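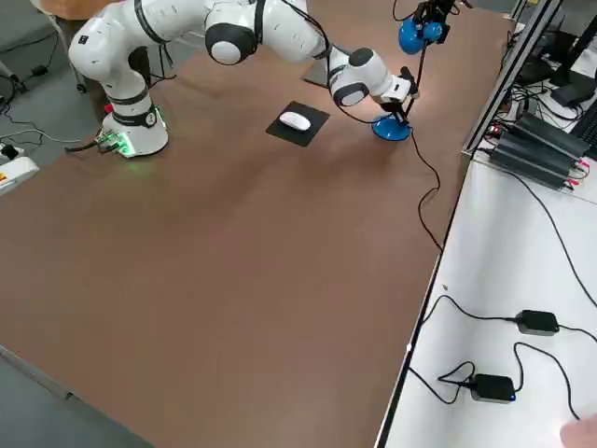
Jaxon Beaulieu
Apr 20, 2026

Budget request for the second manipulation cell goes in next month. Posting the working notes as a thread, mostly so I stop answering the same emails one at a time. 1/16

The arm is the line everyone looks at first. On our last purchase it came to less than half of the total once the cell was running. The rest was gripper, fingers, table, mounting, power, spares and hours. 2/16

Two quotes in hand for the arm, Bodico and Urnum. Payload is close enough to ignore for desktop objects. Reach differs by 60 mm, in Urnum's favor. Bodico includes the gripper. Urnum does not, and its wrist flange needs an adapter plate. 3/16

Reach numbers on data sheets are measured to the flange with the arm straight. Nobody works there. Take the farthest point where the gripper can still come straight down on an object and plan the table from that. 4/16

Table: buy bigger than the arm can cover. Objects get pushed, and anything with a cable needs slack on the surface or the cable ends up doing the pulling. Our size is 98 cm deep and I would not go smaller. 5/16

Height matters if an operator desk sits next to the cell. Ours is lower than the table. Fine for typing, bad for anything that has to pass from one surface to the other. Price both at the same time. 6/16

Fingers are consumables. Put them on the recurring line with the pads and the fasteners. Iyer sells ours in pairs at $29. We go through a pair faster on thin stems and posts than on boxes, since the load lands on one narrow strip of the pad. 7/16

Test objects need their own line too. Small one, but it gets forgotten and then people bring things from home. Mice, mouse pads, stands with a round base, flat plates. Buy duplicates of each on the same order. Models get revised and the replacement is never quite the same shape. 8/16

Power. Count the outlets before you sign anything. Each arm, each controller, the monitor and every small adapter wants a socket, and the adapters are wide enough to block the one beside them. We budget for strips with spaced outlets now. 9/16

Cable management, $700 for the new cell. This got questioned last year and cut to zero. Cables then went across the desk and the floor, and we paid for it in hours. Trays, sleeves, floor covers, strain relief at the arm base. It stays in this time. 10/16

Emergency stop: check what is included. Some vendors quote a button on the base, some quote a wired pendant, some quote both as options. Whoever sits at the desk should be able to hit a stop without leaning over the table. If that takes a second button, it goes in the base price. 11/16

Controllers and interface boxes. Leave desk space for them or buy a shelf. Stacking is convenient until you have to swap the one in the middle. I have a small rack from Vela in the quote, vented sides, connectors facing out. 12/16

Two arms on one table: the second arm is cheaper to buy than to integrate. Shared workspace means collision settings, a common coordinate frame and a calibration routine somebody has to rerun after every bump. I put that down as labor, with a name next to it. 13/16

Spares, in the order I would cut them if forced: second adapter plate, spare gripper, spare power supply. Keep the power supply. A dead one stops the cell the same day, and the lead time we were quoted runs well into May. 14/16

Service contracts. Urnum wants a yearly fee with remote support. Bodico charges per incident and covers shipping one way. For a single cell I would take per incident. With two cells I am less sure, and I have asked both for a combined price in writing. 15/16

Still open: whether the gripper that comes with the Bodico opens wide enough for a mouse held across its width. The data sheet gives stroke without fingers attached, and ours take some of it back. Waiting on a drawing. If anyone has measured one with fingers on, send me the number. 16/16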